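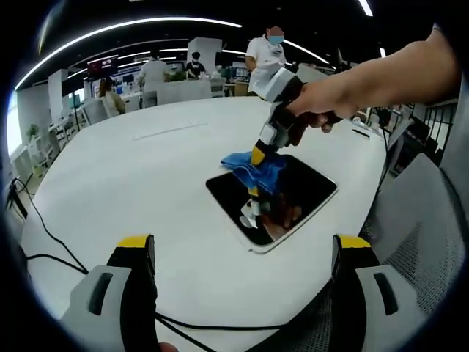
Pidum cell log archive: README

Contents

Charge and discharge logs for small rechargeable lithium cells, recorded on the Pidum bench in Vendurby. The cells were taken out of used portable electronics and cycled one at a time. Each log is a plain text file. There is no database and no program is needed to read the files, though two short scripts are included.

The archive has logs for 206 cells. Each cell has one folder, named with the number written on its label. Numbers were given out when cells arrived, so there are gaps where a cell was rejected at intake.

Files in each folder

info.txt: chemistry, rated capacity as printed on the cell, shape (round or flat), open-circuit voltage at intake, and any remarks.
cycles.csv: one line per full cycle, with charge in, charge out, and the highest case temperature.
trace.csv: the time series, one line per sample.
notes.txt: only present if somebody wrote something down during the run.

Columns in trace.csv

t: seconds since the start of the run. Does not reset between cycles.
v: cell voltage in millivolts, measured at the tabs.
i: current in milliamps. Positive is charging, negative is discharging.
temp: case temperature in degrees Celsius. Blank if the sensor came off.
step: C for charge, D for discharge, R for rest.

Fields are separated by commas and the decimal mark is a point. Early files were saved with a decimal comma and have been converted. If you find one that was missed, please tell us which folder it is in.

How the logs were made

Cells were charged at constant current, then at constant voltage until the current fell below the cutoff in info.txt. They rested, were discharged at constant current down to the lower voltage limit, and rested again. The voltage limits depend on chemistry and are also in info.txt.

Voltage was measured with separate sense wires, so the drop in the supply leads is not included. The contact at the tabs is. On flat cells with short tabs the clips did not always sit well, and you will see small steps in the voltage where a clip was moved. These have been left in.

The channel boards were built by Stojan Vasić from a design by Dragica Stojanović. There were 2 boards in use, A and B, and info.txt says which one a cell was on. Board B reads slightly high at the top of the range. We have not corrected the traces for this - the offset table is in calibration.txt and you can apply it yourself.

Runs were stopped at 1000 cycles if the cell lasted that long. Most did not. A run was also stopped if the case temperature went over the limit, if the cell swelled, or if the capacity dropped below half of the rated value. The reason is on the last line of cycles.csv.

Known problems

The clock on the logging computer was not set correctly after a power cut in August. Times within a run are fine, but the start dates in info.txt for that period should not be trusted.

Cells from the Omerović batch came without printed ratings. The capacity given for them is our own first-cycle measurement and is marked "measured" in info.txt. Don't compare their fade figures directly with the rest.

Some temperature columns show the room and not the cell. This happens when the sensor has slipped off the case. If temp stays flat through a whole discharge, ignore it.

Scripts

plot_cell draws voltage against charge for one folder. fade prints capacity by cycle for every folder it is pointed at. Both were written by Minttu Kuusisto and expect the folder layout to be unchanged. fade skips incomplete cycles unless you give it the -a option.

What the data is not good for

All cells were used before they came to us and we don't know how they were treated. The logs say little about how a new cell of the same type would age. Room temperature was not controlled. We would not use these files to set safety limits for anything.

Use and contact

You may copy and use the files for any purpose. If you publish results, please name the archive and say which version you used. This is the version of Wednesday, March 14, 2007.

Corrections go to Yaneth Cabrera. Questions about the intake records go to Els Van den Broek, who also has the paper sheets for the Zusico cells. Those have not been typed in yet.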